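Rolletti Soft-Close Undermount Slides, 400 mm: Long-Term Review

Posted 20 Jul 2025 by Bujar Milošević

Drawer slides are bought once and then ignored until they fail. The Rolletti undermounts went into a four-drawer base unit in my workshop in April last year, and a second batch went into a sideboard in the dining room a few weeks later. Both units get daily use. The workshop drawers carry hand planes, clamps and boxes of screws, and the dining room drawers carry plates and table linen.

The slides are full extension, with an integrated damper and a front locking clip on each side. Length is 400 mm, which leaves adequate clearance in a carcass of normal sideboard depth. A pack contains the left and right runners, two clips, a bag of screws and a folded sheet of drawings. Rear brackets for face-frame cabinets are sold separately, a point the packaging mentions only in small type on the underside.

Installation

Tolerances are tighter than with side-mount slides. The inside width of the drawer box has to match the figure on the drawing sheet, and the bottom panel has to sit in a groove at the stated height. My first box was 2 mm too wide. It ran, but with a side-to-side rattle that no amount of clip adjustment would remove, and I rebuilt it.

Runners must be parallel and set back evenly from the front edge. I used a scrap spacer registered off the cabinet floor for the lowest pair and longer spacers for each pair above. A drilling jig is available from the same maker. I tried one on loan and found it accurate, though the bushing for the pilot hole was loose enough that I wrapped tape around the bit.

The supplied screws are the weakest part of the kit. The heads are shallow and the driver cams out under moderate torque. I replaced them all with pan heads from the hardware store. Check head height before doing this: a proud screw will catch the inner member on its way back.

Adjustment

Height is set with a thumbwheel on each clip, and side adjustment uses a second wheel behind it. Both work with the drawer in place. The height wheel has positive detents and has not drifted. The side wheel has none, and on the heaviest workshop drawer I have reset it twice. Tilt adjustment is at the rear and requires removing the drawer, so expect to pull and refit it several times before the gap at the top of an inset front is even.

On long, low pieces the adjustment range matters more than it does in a kitchen. A wide run of fronts shows every error, and a cabinet on an uneven floor will rack slightly, which moves all the gaps at once. Level the carcass first and leave the wheels at mid-travel until that is done.
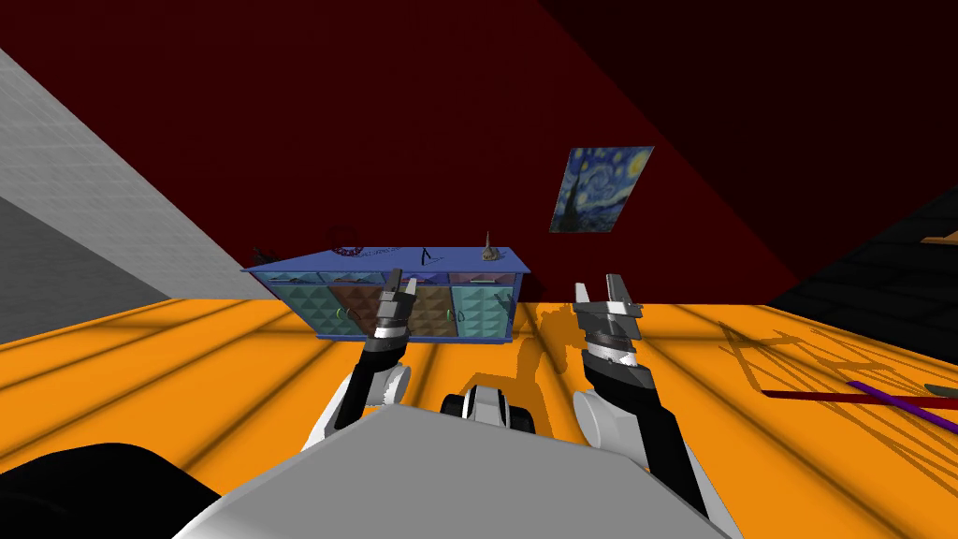
Ita Keogh disagrees with me on mid-travel. Her method is to start with every height wheel at its lowest stop and only ever raise, on the grounds that the clips settle downward under load during the first month. I tried it on one workshop drawer and it did hold its gap slightly better. She also reports that the slides tolerate waxed runners badly, as the wax collects grit near the damper housing. I have run mine dry and cannot confirm that.

Noise and damping

Closing is quiet and consistent with a moderate load. The damper engages early enough that a hard push is caught before the front meets the carcass. With a nearly empty drawer the last part of the travel is slow, to the point that people tend to give it a second push. In the cold months the workshop dampers became noticeably stiffer, while the dining room set did not change.

Wear

After more than a year the zinc finish is intact except for a bright line on one inner member, where sawdust had packed into the track. Vacuuming the tracks cleared it. One front clip cracked when I dropped a drawer during refitting. Replacement clips came from Endinau, who stock them singly, and were identical to the originals.

Comparison

I have also fitted the Zovside undermounts, in a vanity. They are cheaper, the screws are better, and the dampers are weaker. The Zovside clips have no side adjustment at all, so I would use them only behind overlay fronts, where the gap is more forgiving.

Verdict

Recommended for inset fronts and heavier drawers, provided the boxes are built to the drawing. Budget for other screws, and order the rear brackets at the same time if the cabinet has a face frame.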